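February, ten past six in the morning

Awake again, so I may as well write down the shoe business. Sheila came by yesterday evening, stood in my hallway and said, "Is this a sale?" I have lived alone for 3 years. She moved my boots with one foot to get the door shut behind her.

So out they all came, onto a sheet in the living room. Twenty-six pairs. I own two feet and mostly wear the same sneakers. There were sandals from the Mastano trip, still gritty, and the brown loafers Darren gave me when he decided they pinched. They pinch. There was a single rubber boot, left, with a receipt in it for $78 that had nothing to do with boots.

The bag for the thrift store filled up fast until I started having feelings. I took the gold heels back out. I put them in again while Sheila watched, and took them out again when she went to make tea. She knows. She had sugar in hers and said nothing, loudly.

What I want by the door is a little rack, one shelf, and only what I'm wearing that week. Sheila says I'd have it buried by Easter. Nyokabi says get one with a wooden shelf because shoes slide through the bars on the other kind, and she's had the Hjaltested one collapse on her twice, so I listen to Nyokabi. 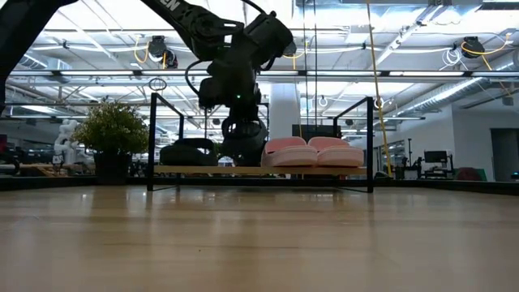
Pink slippers, one pair, on a pale wood shelf with black metal sides.

One pair! All that board and they sit side by side like they pay rent. I looked at it for a good while last night, then went and counted my own slippers. Four pairs, and I was barefoot.

Must call Trevor about the bag, he has the car. The gold heels are under the bed for now.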